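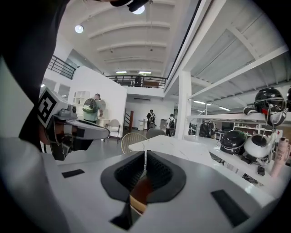 Wilisum opens its Edora workspace to visitors for handheld gripper demonstration

Wilisum held an open day at its Edora workspace on May 27, 2020, giving partner companies and local educators a first look at the methods it uses to prepare training material for household and light industrial robots.

The main demonstration was given on the ground floor, where staff worked with a pair of handheld grippers, one in each hand. The tools allow a person to carry out ordinary tasks at normal speed while the movements are recorded for later use in teaching robot arms. Guests watched staff sort small household goods, fold cloth and pass objects from one gripper to the other. Several then took a turn with the equipment themselves, after a short briefing on grip pressure and wrist position.

"Most of our guests expected to see a robot arm doing the work," said Chih-ming Huang, who leads the recording program at Wilisum. "What we wanted to show is the stage before that, when a person does the task and does it well. The quality of everything that follows depends on it."

Mr. Huang told visitors that the program has set a target of 2,000 recorded tasks for its first phase and that 1,867 had been accepted by the morning of the event. Recordings are reviewed before acceptance, and those with interrupted movements or dropped objects are labeled and stored separately.

Representatives of Zastex, which is working with Wilisum on the design of replacement finger pads, also attended. The company presented its plans for a softer pad intended for glassware and fruit – a frequent request from the recording teams – and invited comments from guests who had used the grippers during the day. A trial set is to be delivered to Edora once testing is complete.

The afternoon closed with a discussion on training for new operators. Babaei, a technical training provider, outlined a short course that would combine classroom instruction with supervised practice at the workspace. Details of the course and enrollment will be published by Babaei at a later date.

Organizations wishing to arrange a group visit may contact the Wilisum visitor office in writing. Requests should state the size of the group and any tasks of particular interest.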